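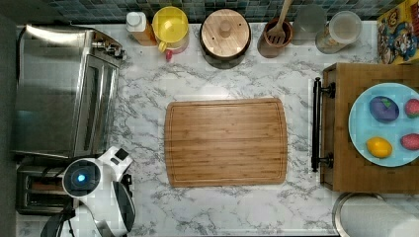

**6 August 2025. Kitchen cell, session 7**

Aim for today: get the plate-to-board task repeatable enough to use as our entry for the Omell student round. Rules as sent in April: one arm, one board, one plate, toy food only, no operator contact once the start key is pressed. Scoring is by items placed inside the board outline and released cleanly. Touching the plate is allowed. Moving it off its support is not.

Software is the Rowbotham branch with the planner from last week merged in. The old waypoint file still loads but should not be used, as its heights refer to the previous fingers.

Set-up checks:

- joint zero check: pass
- emergency stop, both buttons: pass
- gripper open/close, 18 cycles: no faults
- base bolts: one a quarter turn slack, nipped up
- log disk: 347 GB free

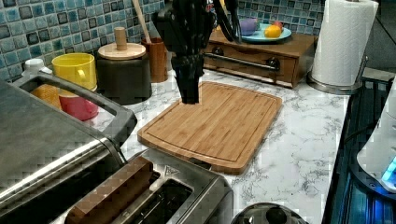 Height calibration comes before anything else, since every other number in the task file hangs off it. Method is unchanged: drive down at the slowest jog speed, stop on contact, store the value, back off, repeat at the next point. The first point is upper left on the cutting board, fingertips just touching the bamboo. Keep the point inside the juice groove. A reading taken in the groove comes out low and the next descent presses into the board. We lost most of session 5 to exactly that.

Stored values agree to within 2 mm across the board, good enough for soft items. Repeated the upper left point at the end and got the same figure.

One change to the procedure: write the board angle in the log whenever it has been handled. The planner takes the long edge as parallel to the counter and it seldom is. A few degrees makes no difference in the middle, but the corner targets drift towards the groove.
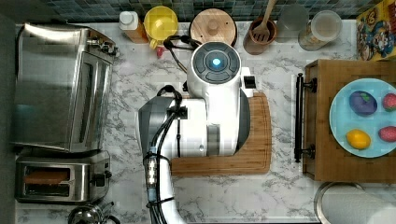
*Grastura Robotics Club / Manipulation group / shared notebook*

Reach. The plate side is the awkward one. With the arm folded over the board, the elbow has to open before the wrist can turn towards the fruit, and if both moves are commanded together the planner sometimes picks the solution that swings out over the toaster oven. Fixed for now by adding an intermediate pose above the board and forcing the order: elbow, wrist, descend.

Cables. The bundle loops over the middle joint with the slack on the left. Fine for the present poses. Anyone adding a target further back should jog there by hand first and watch the loop, then set the wrist limit in the task file. Do not widen the limit in the controller, as the other groups use the same one.

Grasping, notes from the bench runs:

- Lemon: easiest. Close across the short axis.
- Strawberry: narrow end slips if the fingers come in high. Lowered the approach by 7 mm, better.
- Purple fruit: grips well but rolls on release. Open slower and wait before lifting.

The detector still confuses the two strawberries when it re-plans after a failed pick. It treats the remaining one as the one it dropped and goes back to the old position. Suggest clearing the target list after each failure. It costs a little time per run and the clock is not our problem at present.

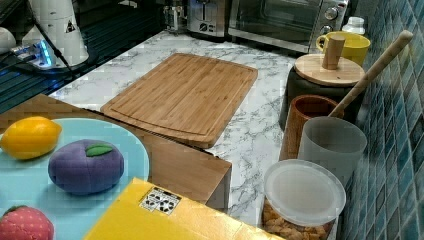 *Lemon and plum on the blue plate, cutting board behind. Side view.*

The side view is useful for plate height. The plate rests on the wooden surface, higher than the board, so the descend value for picking must not be copied across to placing. Jusel's example file uses a single height for both and we had carried that over without noticing. Now two separate entries, `z_pick` and `z_place`. Old files will throw an error on load, which is intended.

Open items:

- clear target list on failure (not started)
- detector threshold for red items under the evening lights
- print the short start-up sheet, the long one is not being read
- check whether the Omell rules permit a mat under the plate
- back up logs before the disk is swapped

Next session: full runs from the start key, no stops for tuning. Leave the task file alone until then.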